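Sevow workshop notes - Home | Notebook | Materials | Orders | Contact
Last updated: Sunday, 16:40

Soft goods, pink batch

Came in after lunch to continue with the pink pieces. Halina left me the list from the morning and the box with the new lot, number 214. The first lot was 935 and I keep the two apart on the shelf, because Sandrine wants to compare them later and the color alone will not help her. In the lamp light I can not tell one from the other.

What I want to know is simple. When a piece is pressed on its rounded end, does it come back to the same shape, and how long does it need? Krystyna says the old lot was slow in the cold months. I did not write the room temperature last time, which was a mistake. Today it is 19 degrees in the morning and 21 now, taken from the thermometer near the window.

Procedure the same as in September. Wipe the piece with a dry cloth, let it rest on the bench, hold, release, look at the outline against the paper template. I do not use the talc any more. It makes the surface nice to touch but afterwards the pencil marks do not stay, and Oddur had to guess which side was up on half of his pieces.

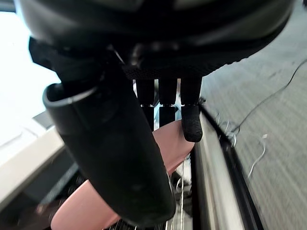 The salmon color is more muted than the sample card from Grulari, which we ordered from. I wrote to Leonie and asked if the card is old. She answered that they changed the pigment in spring and the card was printed before. For us it is not a problem, but the next person who opens the box should know it, so I put a note inside the lid.

Results so far, only by eye:
214, rounded end - comes back well, small flat place stays for a moment and then I can not find it.
214, long side - same, maybe a little slower. To repeat.
935, rounded end - flat place stays longer. I stopped the watch too late on one try, so this time is crossed out in the table.
935, long side - not done.

One piece from 935 has a fine line near the seam. I don't think it is from today, it looks like a mold mark, but I put it in the separate bag and Halina can decide.

Order sheet 3304 is still open at Coven. They promised the white ones first and the rest when the mold is free. I would prefer to wait for all of them and not start a new table with half of a delivery.

For tomorrow: 935 long side, new paper for the template (the corner is torn), ask Krystyna where she put the second stopwatch. The pieces are back in their boxes, lids closed, 214 on the left side.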